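Ackroyd Tabletop Sorting Bin – Set-Up Guide
Section 3: Clamping the bin and loading your first items

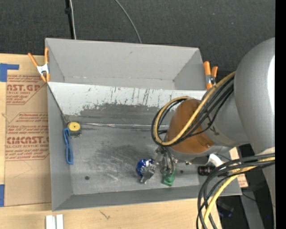
By now the bin is out of its carton and you've picked a table for it. This is the fun part! A big open bin at table height makes sorting small bits and pieces so much easier, and once it's clamped you can rummage as hard as you like.

You will need
Two spring clamps
A dry cloth
A roll of metal foil tape (for older bins)
A handful of small items to start with

Clamping the bin

1. Wipe the tabletop and the underside of the bin. Grit under there will scratch a wooden table in no time.

2. Set the bin down open side up, with the tall wall at the back. Check that all four corners sit flat.

3. Squeeze the first clamp open and fit it at one side of the bin, toward the back. Let the handles go slowly.

4. Fit the second clamp at the opposite side.

5. Give the bin a firm push from the front. If it slides, move both clamps and try again.

CAUTION: Keep your fingers clear of the clamp tips. The springs are strong, and they close fast.

6. Route any cables near the bin so they hang free of the clamp jaws.

Taping the seam

Older bins have worked hard, and it shows – scratches, chipped paint, cloudy smudges on the floor. None of that gets in the way of sorting. If the seam along the bottom of the sloped panel feels rough, cover it with foil tape, pressing from the middle outward. A few wrinkles are fine.

NOTE: Leave any holes in the bin floor uncovered.

Loading

Start small, with no more than 5 items. A compact tape measure is a great first choice, easy to spot and easy to grab. Put one item in a back corner and spread the others out with a hand's width between them. You'll quickly get a feel for how much room there is, and then you can pile in as much as you like!

Check the clamps each time you refill the bin. For spare clamps and tape, see Section 6.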